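Foam pads, second round

Wednesday went on the Gresutow pads again, this time on plush. Rigid parts tell you very little about a foam face. Fur compresses, slides over itself and hides where the contact is.

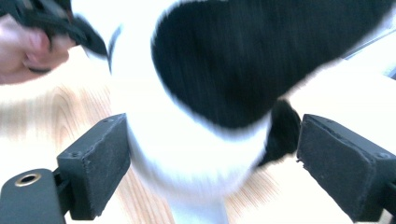

Grip held at 44 on the Bokico controller for both hands. Meriem Zerouali wanted it higher -- I left it alone, as the old log used the same value. The wrist view loses detail in fast moves, so I score from the head view, with both grippers on the panda.

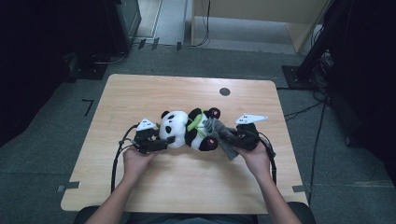

Still to do

Repeat with the Geraghty pads, then shorten exposure on the wrist cameras.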